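Cell notebook, Geddes bench
3 February entry withheld from the running sheet; entered here under 3rd February
Author: F. Laing. Read by: G. Carnegie

Subject: left arm protective stop during the breakfast task, episode 372

The left arm went into a protective stop while lowering towards the toaster. The controller gave a force limit fault on the wrist, code 571. The right arm held its position as it should. No person was inside the marked area and nothing was broken. The stop was acknowledged at the pendant and the arm was backed off by hand guiding.

The log shows the wrist force climbing over the last part of the descent, well before the fingers were due to close. Two causes were considered. The first was a wrong height for the toaster in the task file. The second was the mains cord, which is free to move on the table and can lie in the path of the fingers.

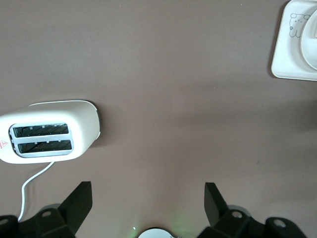 The height in the task file was checked against the Fato gauge and found to be 12 mm too low. The value had been carried over from the previous toaster when the Semex task set was copied in January. It should have been measured again at that time and it was not. I accept that this was my omission.

The cord was not shown to have played a part in this stop. It remains a hazard all the same, as a finger could catch it and pull the toaster across the table. Gregor Carnegie has asked that it be dealt with under the same action, and I agree.

After the correction the descent was run 5 times at reduced speed with the toaster switched off at the wall. There was no fault and the wrist force stayed flat until contact. Both arms were then brought to the start position for the full task.
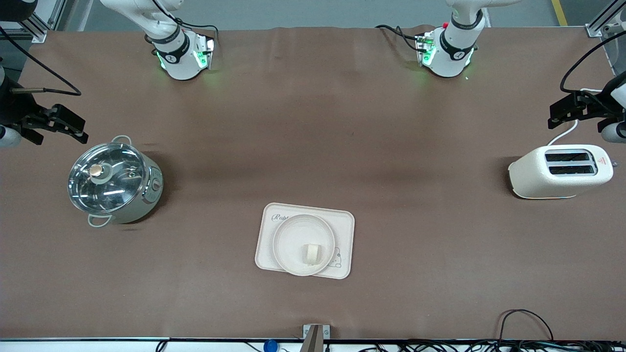
The full task is not yet released. The pot and the toaster are to stay unpowered until the new height has been signed for by a second person. Flellex have been sent the log and asked whether the force limit can be set lower for the descent alone - at present one limit covers the whole motion.

Actions
Laing: measure every object height in the task set again and record it with the gauge number.
Carnegie: fit a cord guide at the rear of the toaster position and amend the risk sheet.
Laing: add a height check to the start-up list.

Open point: the pendant clock and the controller clock do not agree, so the times in the log should not be compared with the times on the sheet.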